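실내 벽 페인트, 한 번에 끝난다는 말을 믿지 않고 칠하는 법

페인트 통에는 좋은 말이 많이 적혀 있다. 한 번에 덮인다, 냄새가 없다, 초보자도 반나절이면 된다. 나는 방을 여러 번 칠해 봤지만 한 번 발라서 끝난 벽은 본 적이 없다. 이 글은 그런 문구를 걷어내고, 집에서 수성 페인트로 방 하나를 칠할 때 필요한 순서만 적은 것이다. 도배된 벽 말고 이미 페인트가 칠해진 벽이나 석고보드 벽을 기준으로 했다. 벽지 위에 칠하는 방법은 다루지 않는다. 된다는 사람이 많은데 나는 이음매가 들뜬 경우를 너무 많이 봤다.

시작하기 전에 의심할 것

첫째는 색상표다. 손바닥보다 작은 종이에 인쇄된 색이 벽 한 면에 올라갔을 때 같은 색으로 보일 거라고 기대하면 안 된다. 넓은 면에서는 대개 더 진하고 더 선명하게 느껴진다. 매장에서 파는 소용량 견본을 사서 두꺼운 종이에 두 번 칠하고, 아침과 저녁에 벽의 다른 자리에 붙여 보자. 형광등을 켰을 때도 봐야 한다. 회색인 줄 알고 산 색이 밤에 보라색으로 보여서 다시 칠한 방이 우리 집에도 있다.

둘째는 광도다. 무광은 벽의 굴곡을 가려 주지만 손자국을 닦으면 닦은 자리만 번들거리는 제품이 있다. 반광은 잘 닦이는 대신 퍼티 자국을 전부 드러낸다. 거실과 침실은 무광이나 저광, 욕실 앞 복도나 아이 방은 저광에서 반광 사이가 무난하다. '닦을 수 있는 무광'이라는 제품은 견본 종이에 연필로 선을 긋고 직접 문질러 본 다음에 사라. 설명서에 적힌 말보다 그 종이가 더 정확하다.

셋째는 필요한 양이다. 통에 적힌 도포 면적은 매끈한 면에 얇게 발랐을 때의 숫자다. 벽의 가로와 높이를 곱해서 더하고, 문과 창문을 빼고, 두 번 칠할 양으로 계산한 뒤에 조금 남게 산다. 나중에 한 통 더 사면 조색이 미묘하게 다를 수 있다. 통을 여러 개 샀다면 큰 양동이에 섞어서 쓰는 편이 안전하다.

준비물

수성 페인트, 젯소 또는 프라이머, 롤러와 교체용 커버, 각이 진 붓, 트레이, 마스킹 테이프, 커버링 비닐, 퍼티와 헤라, 고운 사포, 스펀지, 중성세제. 묶음으로 파는 저가 세트는 추천하지 않는다. 싼 롤러에서 빠진 털이 벽에 박힌 채 마르면 그걸 떼어내는 시간이 칠하는 시간보다 길다. 나는 매장에서 2,000원짜리 붓을 샀다가 첫 벽에서 버렸다. 트레이는 싼 것이어도 상관없다.

롤러 커버의 털 길이는 벽의 질감에 맞춘다. 매끈한 석고보드에는 짧은 털, 약간 거친 벽에는 중간 털이 맞다. 긴 털은 페인트를 많이 머금어서 빨라 보이지만 실내 벽에 오렌지 껍질 같은 자국을 남긴다.

1단계. 벽을 닦고 메운다

가구를 방 가운데로 모으고 비닐을 씌운다. 콘센트 덮개는 차단기를 내린 다음 떼어낸다. 테이프로 두르는 것보다 떼는 쪽이 빠르고 결과도 낫다.

중성세제를 탄 물로 벽을 닦고 깨끗한 물로 한 번 더 닦는다. 스위치 주변과 문 손잡이 근처는 손때가 많아서 그냥 칠하면 그 자리부터 벗겨진다. '세척이 필요 없는 페인트'라는 문구도 봤는데, 기름때 위에 붙는 수성 페인트를 나는 모른다.

못 구멍은 퍼티로 메운다. 마르면서 꺼지므로 살짝 볼록하게 바르고, 완전히 마른 뒤에 사포로 평평하게 간다. 손바닥으로 쓸었을 때 턱이 느껴지면 칠한 뒤에는 더 잘 보인다. 가루는 젖은 스펀지로 닦아내고 다시 말린다.

2단계. 프라이머를 바를지 정한다

'젯소 일체형' 제품이 늘었다. 같은 계열의 색으로, 상태 좋은 벽에 칠한다면 별도 프라이머를 생략해도 큰 차이가 없었다. 하지만 진한 색을 밝은 색으로 덮을 때, 퍼티를 넓게 발랐을 때, 칠하지 않은 석고보드일 때는 따로 발라야 한다. 퍼티 부분이 페인트를 먼저 빨아들여 얼룩처럼 남기 때문이다. 담배 연기나 물 얼룩이 있는 벽은 얼룩 차단용 프라이머가 필요하고, 물 얼룩이라면 누수부터 잡아야 한다. 새는 벽에는 뭘 발라도 소용없다.

3단계. 테이프를 붙이고 가장자리를 칠한다

몰딩, 걸레받이, 문틀에 테이프를 붙인다. 길게 한 번에 당겨 붙이면 테이프가 늘어났다가 줄면서 들뜬다. 팔 길이 정도로 끊어 붙이고 칠이 닿을 쪽 가장자리를 헤라로 눌러 준다. 테이프가 번짐을 완벽히 막아 준다는 광고는 절반만 믿자. 결국 붓에 페인트를 적게 묻히는 게 더 중요하다.

각진 붓으로 천장과 만나는 선, 모서리, 걸레받이 위를 손가락 두세 마디 폭으로 칠한다. 방 전체의 가장자리를 다 돌고 나서 롤러를 들면 먼저 칠한 띠가 말라서 경계가 남는다. 한 면의 가장자리를 칠하고 바로 그 면을 롤러로 채운 뒤 다음 면으로 넘어간다.
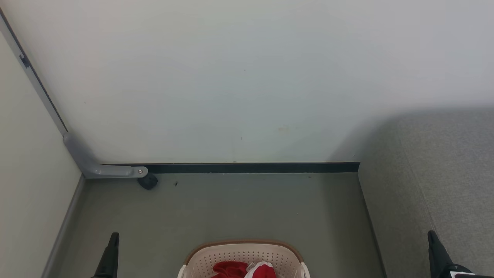

Misaki Fujimoto의 댓글: 저는 반대로 했어요. 방 전체 가장자리를 먼저 다 돌고 다음 날 롤러로 칠했는데 무광이라 그런지 경계가 안 보였습니다. 반광으로 칠한 현관 쪽은 띠가 그대로 남아서 다시 칠했고요. 광도에 따라 다르다고 적어 주시면 좋겠습니다.

맞는 지적이다. 무광에서는 이 순서가 덜 중요하다. 다만 진한 색 무광에서는 띠가 보인 적이 있어서 나는 여전히 한 면씩 끝내는 쪽을 택한다.

4단계. 롤러로 채운다

새 롤러 커버는 물에 적셔 꽉 짜거나 테이프로 잔털을 떼고 쓴다. 트레이에서 골고루 굴려 페인트가 뚝뚝 떨어지지 않을 만큼만 머금게 한다. 벽에 크게 W자를 그리고 그 사이를 채운 다음, 마지막에 위에서 아래로 힘을 빼고 한 방향으로 쓸어내린다. 젖은 부분에 겹치면서 옆으로 이동해야 한다. 중간에 전화를 받으러 나가지 말 것. 쉬더라도 벽 한 면을 마치고 쉰다.

반쯤 마른 곳에 덜 칠해진 자리가 보여도 건드리지 않는다. 그때 덧칠하면 표면이 밀려서 자국이 생긴다. 두 번째 칠에서 덮으면 된다.

5단계. 기다렸다가 두 번째 칠을 한다

제품 설명의 재도장 간격은 온도와 습도가 적당할 때의 시간이다. 나는 설명서에 2시간이라고 되어 있어도 4시간을 기다린다. 1월에 난방을 끈 방에서 칠했을 때는 그것도 모자라 다음 날로 미뤘다. 손등을 대서 차갑거나 끈적이면 아직이다. 너무 추운 방이라면 제품에 적힌 최저 온도부터 확인한다. 이 숫자만큼은 의심하지 말고 지키는 게 좋다.

첫 번째 칠이 마르면 얼룩덜룩해서 실패한 것처럼 보인다. 대부분은 정상이다. 튀어나온 알갱이나 털만 고운 사포로 살짝 갈고, 가루를 닦고, 같은 방법으로 한 번 더 칠한다. 노란색과 빨간색 계열은 은폐력이 약한 경우가 많아 세 번까지 각오해야 한다.

6단계. 테이프를 뗀다

완전히 마른 뒤에 떼라는 사람도 있고 젖었을 때 떼라는 사람도 있다. 둘 다 해 본 결과 마지막 칠이 아직 살짝 무를 때 비스듬히 천천히 당기는 쪽이 깨끗했다. 이미 굳었다면 칼로 경계를 얕게 그은 다음 떼면 칠이 같이 뜯기는 일이 줄어든다.

냄새와 환기

친환경 표시가 있어도 환기는 해야 한다. 창을 마주 보게 열고, 칠한 당일에는 그 방에서 자지 않는 편이 낫다. '무취'라는 제품도 나는 며칠 동안 냄새를 맡았다. 표면이 말랐다고 해서 다 굳은 것도 아니다. 액자를 걸거나 벽을 물로 닦는 일은 몇 주 뒤로 미룬다. 가구도 바짝 붙이지 말고 틈을 둔다.

남은 페인트와 도구

남은 페인트는 작은 유리병에 가득 차게 옮겨 담고 색상 번호와 칠한 방 이름을 적어 둔다. 큰 통에 조금 남겨 두면 안에서 굳는다. 보수할 때는 작은 붓으로 찍지 말고 작은 롤러를 쓴다. 붓 자국은 색이 같아도 빛에 비치면 보인다.

롤러와 붓은 남은 페인트를 신문지에 최대한 닦아낸 뒤 미지근한 물로 씻는다. 하수구에 페인트를 통째로 붓지 말고, 폐기 방법은 사는 지역의 안내를 따른다. 첫 칠과 두 번째 칠 사이에는 굳이 씻지 않고 랩으로 단단히 감싸 두어도 된다. 하룻밤 정도는 버틴다. 그보다 길게 두었다가 커버를 통째로 버린 적이 있다.

마지막 수정 19/09/2019. 테이프 떼는 시점에 대한 부분을 고쳐 썼다.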